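The Flirero precision screwdriver set, after four months of old computers

I should say at the start that I am not a person who buys tools lightly. My last set of small screwdrivers came in a plastic wallet from the market, and I was fond of it in the way you are fond of a car that only starts on the second go. But by May the smallest crosshead had worn down to something like a pencil point, I had three elderly desktops waiting on the dining table for various cousins and neighbours, and I gave in and ordered the Flirero.

It comes as a handle, a short extension and 22 bits in a hinged case with a magnetic lid. The handle on its own weighs 141 grams on my kitchen scales, and that is heavier than I expected. I grumbled for the first evening. By the end of the week I had stopped noticing, and now when I pick up anything lighter it feels like a toy from a cracker. 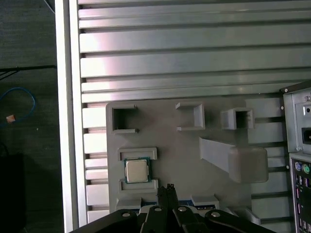
Slotted aluminium with a grey 3D-printed plate mounted on it.

The best thing about it is the cap at the top of the handle, which spins freely under your palm. You rest a finger on it and turn the barrel with the other two, and the screw goes in straight. My old Clitia set had a spinning cap too, but it had a gritty feel from new and a drop of oil only made it collect fluff. The Flirero's is as smooth now as when it arrived, and it has had a lot of use (I reckon almost 1,000 screws, if you count each one going out and coming back in, and I think you should!).

The bits fit well. The two middle crossheads do nearly all the work in a desktop, and both still have crisp edges. The flat ones are softer than I'd like, and the widest has a small nick in it from when I used it to lever off a drive bay cover, a thing the leaflet specifically asks you not to do. I use the hex bits far less but they are a lovely snug fit, and I did my glasses, my daughter's flute stand and the bathroom cabinet with them one rainy afternoon just for the pleasure of it.
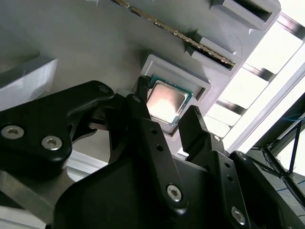
A desktop processor sitting in its holder.

Now, the magnets. The bit holder has a good strong pull and I've never had a bit fall out into a case. The lid is another matter. It's meant to hold your loose screws while you work, and it does, until you nudge it, and then they all slide into one corner in a heap with the long ones and the short ones mixed up together. I've gone back to an egg box with pencil labels. My gran sorted buttons that way and I can't say the world has improved on it.

The extension is the part I'd been looking forward to, and it's the part I like least. It gets you down past a cooler or a tangle of leads with no trouble, but there's a slight wobble where it joins the handle, and with a tight screw you can feel it wanting to tip.
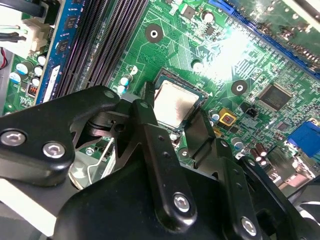
Manikandan Salian commented that his extension wobbled as well until he pushed it in a good deal harder than seemed polite, and it clicked home and has been firm from then on. He also said he'd take the Dankwa handle over this one for long jobs, as it's fatter and kinder to the thumb.

I went straight off and tried the pushing, and there is indeed a second click! It has cured most of the wobble, though there's still a touch left at full stretch. I haven't held the Dankwa, so I can't argue about thumbs. I did borrow an Evance for a weekend and found it too slippery with the rubber washing-up gloves I wear for dusty machines - a habit my family finds hard to watch. 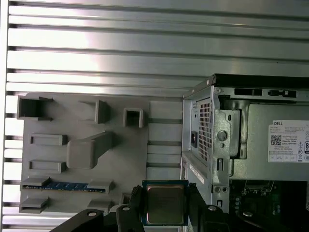

As for the case, the hinge is metal and feels as if it will last, but the foam inside has started to lift in one corner and the tweezers slot is too tight for the tweezers. I keep mine in the egg box with everything else.

Would I buy it again? Yes, for the handle and the crossheads. If you only open a computer once in a blue moon, a cheaper set will see you right. If you have cousins like mine, get this one, push the extension in hard, and leave the drive bay covers to an old butter knife.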